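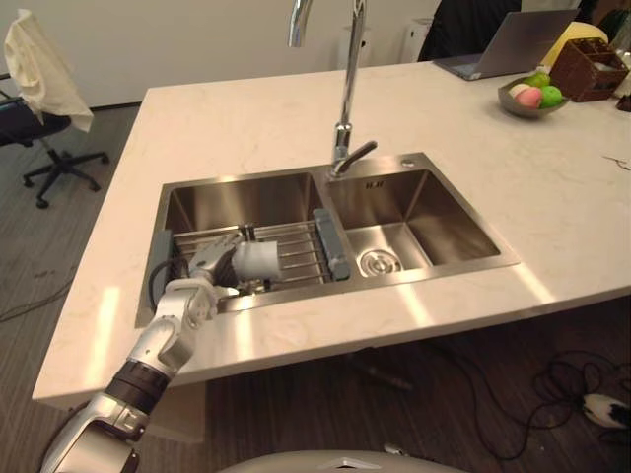
Foto: equipe de campo Liltix / divulgação interna

Chamado 504 - Braço na pia da ilha: objeto cilíndrico branco, soltura no escorredor
Produto: Trilton (braço + mão articulada)
Local: cozinha de teste Prunar
Prioridade: média
Status: aberto, aguardando peça

Resumo do cliente
Braço pega a peça, leva até a cuba esquerda, desce até perto do escorredor e fica parado. Às vezes solta, às vezes não. Quando solta, a peça rola entre as varetas. Cliente quer saber se "já dá pra deixar sozinho lavando a louça". Resposta curta: não. Resposta longa segue.

Ambiente
Cuba dupla inox, escorredor de varetas de metal dentro da cuba maior (esquerda), alças cinza emborrachadas nas duas pontas. Cuba direita vazia. Bancada clara, muito reflexo das luzes do teto. Torneira alta no meio das duas cubas, limita o movimento pra direita. Laptop aberto na bancada, deixar ali por enquanto, o pessoal usa.
Firmware da mão: versão 426.

Registro

08:40
Reproduzido na primeira tentativa. Pegada boa, objeto na horizontal, para logo acima das varetas. Não abre os dedos. Log diz "contato não confirmado". Ou seja, o braço espera sentir o fundo e não sente nada, fica esperando até dar timeout (3000 ms) e aí recua com a peça na mão.

08:55
Aumentei o timeout. Não mudou nada, só demora mais pra falhar. Voltei pro valor original.

09:10
Desconfiança: profundidade. Inox brilhante + varetas finas = a câmera enxerga o fundo da cuba e ignora o escorredor, ou enxerga reflexo e acha que já chegou. Salvei o mapa de profundidade: onde devia ter vareta tem buraco. Das varetas aparece quase nada. As alças cinza aparecem bem, são foscas.

09:25
Apaguei metade das luzes do teto. Melhorou. Não resolve, cliente não vai cozinhar no escuro, mas confirma o caminho.

09:50
Teste com pano de prato esticado em cima do escorredor. Soltou 4 seguidas sem erro. Tirei o pano, voltou a falhar. Então a pegada está ok, a mão está ok, problema é percepção da superfície.

10:15
Troquei a estratégia: em vez de procurar as varetas, localizar as duas alças e calcular o plano entre elas. Gambiarra mas funciona melhor do que eu esperava. A altura sai certa. O braço desce, encosta, abre.

10:30
Segundo problema, que o primeiro escondia. Altura certa, mas a peça é cilíndrica e vem deitada. Se solta paralela às varetas, encaixa no vão e fica. Se solta atravessada, rola até a alça ou cai no canto da cuba. Caiu duas vezes. Não quebrou. Anotar que com copo de vidro seria outra história.

10:45
Forcei orientação do punho paralela às varetas. Dentro da cuba esquerda o punho chega perto da parede interna e o planejador reclama de colisão. Certo ele. Tem ângulo que serve, mas a aproximação precisa vir mais de cima e aí a torneira atrapalha. Virar a torneira com a mão antes de começar? Resolve hoje, não resolve o produto. Registrado como sugestão, não como solução.

11:20
Cabo curto perto do punho: conferi se prende na borda da cuba quando o braço desce. Não prendeu em nenhum teste, mas passa perto. Pedi presilha ao fornecedor (Zanetti). Prazo a confirmar.

11:35
Cabos no chão embaixo do balcão, do lado direito: pedi pra organizar antes da próxima visita. Também tem um cabo fino em cima da bancada. Nada a ver com a falha, mas perto de pia eu prefiro tudo longe.

Sobre a pergunta do cliente (máquina já faz louça?)
Vou responder aqui pra não ter que repetir por telefone.
Pegar uma peça conhecida, levar até um escorredor conhecido e soltar: faz, devagar, com alguém olhando. Uma pessoa faz isso sem pensar, conversando, olhando pra outro lado. O braço leva mais tempo só pra decidir se encostou. Lavar de verdade (esponja, gordura, água correndo, espuma tampando a câmera) não foi testado nessa instalação e eu não prometeria nada. Água na cuba vai piorar a profundidade, quase certeza. Pilha de prato misturado com talher, nem pensar por agora.
Onde eu vejo utilidade já: tarefa repetida, mesma peça, mesmo lugar, luz controlada. Mais cara de bancada de oficina do que de cozinha de casa. A cozinha muda toda hora, alguém empurra o escorredor dois dedos pro lado e a posição gravada de ontem não vale mais. Com a detecção das alças isso melhora um pouco, testei empurrando o escorredor e ele achou de novo. Só não acha se tiver alguma coisa tampando uma das alças.
Não recomendo operação sem supervisão. Botão de parada sempre ao alcance de quem estiver na cozinha.

O que foi alterado
- detecção pelas alças ligada, busca de varetas desligada
- orientação do punho fixa na soltura, paralela às varetas
- velocidade de descida reduzida nos últimos centimetros
- timeout mantido em 3000 ms

Pendências
- presilha do cabo do punho (Zanetti)
- testar com água na cuba, com e sem a luz toda acesa
- testar com copo mais pesado e com peça de cabo (caneca)
- avaliar escorredor com revestimento fosco. Seria o conserto mais barato de todos, trocar o escorredor e não o software. Perguntar pra Prunar se aceitam
- planejador: incluir a torneira como obstaculo móvel, hoje está como fixo

Atualização 14:05
Cliente respondeu que aceita trocar o escorredor, mas quer manter um de varetas de metal "porque combina com a pia". Mandei perguntar se serve vareta pintada de cinza. Sem retorno ainda.

Atualização 15:30
Repeti a sequência com todas as luzes acesas e a configuração nova. Soltou na maioria, uma ficou torta em cima da alça e o braço considerou concluído. Falta verificação depois da soltura: hoje ele abre os dedos, sobe e dá a tarefa como feita, sem olhar onde a peça foi parar. Abri item separado pro time de software da Liltix.

Chamado continua aberto até chegar a presilha e sair o teste com água. Próxima visita em janeiro, levar pano de prato e um escorredor fosco emprestado pra comparar.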